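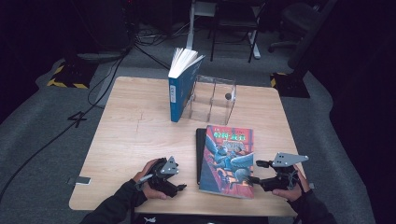
Reading time: 7 minutes

Chapter 3
Handling and Shelving Mixed Stock

3.1 Scope of the chapter

Chapter 2 dealt with single volumes. Few working tables hold only one kind of item, and this chapter extends the same methods to mixed stock: hardbacks, paperbacks, folders and the small containers that are kept with them. The subject is the table stage, between the point at which items leave the shelf or box and the point at which they return to it. Transport by trolley is covered in Chapter 5.

After working through the chapter, the reader should be able to sort a mixed group by binding and format, choose a resting position for each item, build and take down a short stack, and prepare a divided container for storage.

3.2 Terms used

Text block: the body of pages, taken as a unit.
Boards: the stiff covers of a hardback.
Head and tail: the top and bottom edges of a book as it stands on a shelf.
Fore-edge: the edge opposite the spine.
Fanning: the spreading of leaves away from one another at one or more edges.
Offset: the distance by which one item in a stack projects beyond the item above or below it.

"Cover" is used for the outer face of any item, whatever it is made from. Where the construction of an item cannot be settled without opening it, it is recorded in general terms ("book or folder") until it has been opened.

3.3 Resting positions

An item on the table is in one of three positions: upright, flat or leaning. Leaning is never a chosen position. An item found leaning is moved to one of the other two before any other work is done.

A hardback can stand unsupported on its tail when the boards are slightly open. The blue hardback on the table at the head of this chapter is upright with its pages fanned at the top. The position is acceptable for a short inspection of the leaves. It is not used for storage. With the leaves spread, the weight of the text block is carried unevenly, and over a long period the joints loosen. To return such a book to the shelf, bring the leaves together from the fore-edge, close both boards and check that no leaf is folded at the head.

A paperback has no boards and should be laid flat. The illustrated paperback in the same arrangement, with a winged creature and its rider on the cover, lies on its back. The title, in green Chinese characters, can be read without lifting the book, and the item can be identified where it lies.

3.4 Stacks and offset

The paperback rests on a black book or folder, set slightly to the left so that one edge projects. A small offset of this kind allows the lower item to be located and gripped. A large offset leaves part of the upper item without support and bends a limp cover. The Navickas rule, used throughout this book, limits the offset to the width of a thumb.

Stacks are taken down from the top. The lower item is not drawn out from beneath the upper one, even where the offset makes it easy to do so. Friction between the covers drags the upper item, and a paperback cover may crease at the spine.

3.5 Divided containers

Clear acrylic organisers are often kept beside books. The contents can be checked from outside, but the walls show poorly against a pale surface, and in low light the edges may be all that is readily seen. Place the organiser where it will not be struck when a book is opened or laid down.

Round objects need particular attention. A ball in an organiser, such as the small dark grey one at the right of the box shown, should be confined by the dividers before the box is lifted. If the compartment is much larger than the ball, pack the space or carry the ball separately.

3.6 The working surface

A table with a light wood-grain top gives good contrast with dark covers. Faint scratches and scuffs are of no consequence if the surface is smooth to the touch. Raised splinters or lifted edges will mark a cover and must be dealt with first.

3.7 Worked case: the Ikthorpe reading room

The Ikthorpe reading room holds 432 items, of which 88 are paperbacks. Britta Wendt's survey of the room, carried out in November, recorded bent covers on 7 of the paperbacks. All had been stored upright beside taller hardbacks without a support. The paperbacks were moved to flat storage on Nonis trays, with the titles facing up. The survey form is reproduced in Appendix B, together with the Hodel table of shelf depths.

Section 3.8 sets out the sorting procedure in full. Readers who have not completed the exercises on spine and joint inspection in Chapter 2 should do so before going on.

Text revised 12/5/20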